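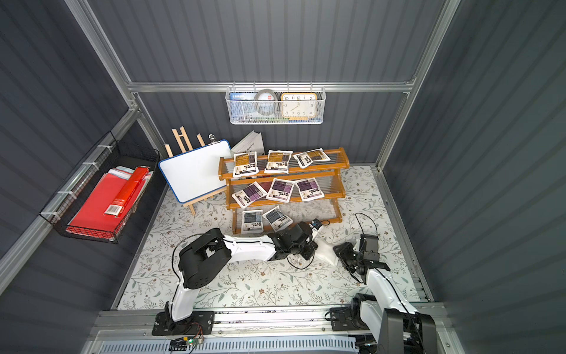

Two arms, one shelf. The packet station at the Tenix open day.

Open Day at the Tenix Workshop – Gallery

Tenix opened its workshop to visitors for one afternoon in May, and 174 people signed the book at the door. Most were from the neighborhood, and there was a group of 24 students from the technical college who stayed until closing. The doors opened at 1 p.m. and the last demonstration ended a little after five.

The station in the photo is called Mfinanga. It is used for shelf work: taking flat packets off a three-tier stand, putting them back, and moving them between tiers. Both arms are bolted to the rail along the near side, so each one can reach the shelf from its own corner. The packets on it carry three label colors, brown and gold on the top tier, purple in the middle and blue-gray at the bottom.

Akinyi Mfaume ran the demonstrations and took questions after each one. Visitors stood behind a tape line and came up to the station in small groups. A session lasted 21 minutes, with a short break to reset the shelf before the next group.

The question she got most often was why the packets lean. Her answer was that shelves in real stores are untidy, and an arm that can only handle straight rows is not much use in one. Several of the packets in the photo are tilted for that reason.

People also asked about the things around the edges. The whiteboard on its easel, the clock in the white basket and the red folders on the left wall all stay in place during a run. The arms have to work with ordinary objects nearby – the shelf is the only part that gets rearranged between sessions.

The small camera on the right gripper got a lot of attention from the younger visitors. Akinyi explained that it gives a close view of whatever the fingers are about to pick up. One boy asked if the arm could see him. She told him it would have to turn around first.

The team has set a goal of 300 shelf runs by the end of the summer. The results will go to Osasier, the partner on the project, and a second station named Jumarari is being built in the next room. It was not ready for the open day, but the door was left open and people could look in at the empty rail.

Coffee and sandwiches were served in the front office. Visitors who left an address in the book will get a note when the next open day is set. Groups of ten or more should call ahead so that a session can be held for them.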